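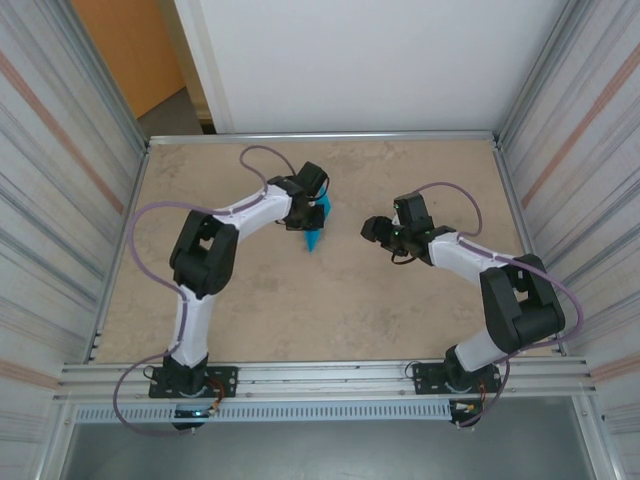

Felar is hiring a cell attendant for the Hollus line, the first of two positions we plan to fill before the end of September. The line packs small moulded parts and used to be run by hand on both shifts. It now has enclosed cells, each worked from outside the front rail by one person. A cell has two arms mounted side by side on that rail, with a wide stretch of bare work surface between the bases and the grippers facing each other across a gap toward the middle of the table. The purple cables that loop up over each forearm and drop past the base plates are one of the things you would check at the start of every shift, along with the orange and red wires at the connectors. You do not need to have worked with robots before. We will train you on ours.

What the job is

You will look after up to two cells. That means loading trays, clearing parts that have been dropped or picked up crooked, wiping down the table, swapping gripper pads, and writing up stoppages in the shift log. When an arm stops you find out why, fix it if it is on the attendant's list, and call maintenance if it isn't. You will also do visual checks on finished parts and pull the bad ones.

A fair amount of the shift is waiting and watching. Some people from the old line like this and some don't, so please think about it before applying. The lifting is much lighter than it was. The heaviest tray is 10 kg.

What has changed for the people here

Everyone who packed by hand was offered another job on site. Most went to inspection or cell work, and a few moved to the warehouse. Cell attendants are paid one grade above the old packer rate. Breaks are no longer tied to the line, but somebody has to cover your cells when you leave, so you arrange them with your neighbour. The floor is quieter and there are fewer people near you than there used to be. We hold a 30-minute meeting at the start of each month where attendants go over the stoppage log with the programmers, and changes to the cells come out of that.

What we are looking for

Experience in a factory, packing shed, kitchen or similar workplace
Steady hands and reasonable eyesight (glasses are fine)
Able to stand for most of a shift
Comfortable writing short notes in plain English
Willing to follow lockout steps every time, including when the line is behind

A forklift ticket is useful but not required.

Hours and training

Full time, permanent, rotating day and afternoon shifts. The first 200 hours are paid training at the full rate. You will work beside Siamak Zamani, who packed on the old line and now leads the day shift attendants. You won't be left alone with a cell until both of you have signed the training sheet.

How to apply

Send a resumé and a few lines about your last job to Tamás Hegyi, Production Office, Felar, quoting job number 1219. A cover letter is not needed. You can also leave your application at the front counter. Applications opened on 31 August 2025 and will stay open until the position is filled. Interviews are held on site and include a walk through the Hollus line, so please wear closed shoes.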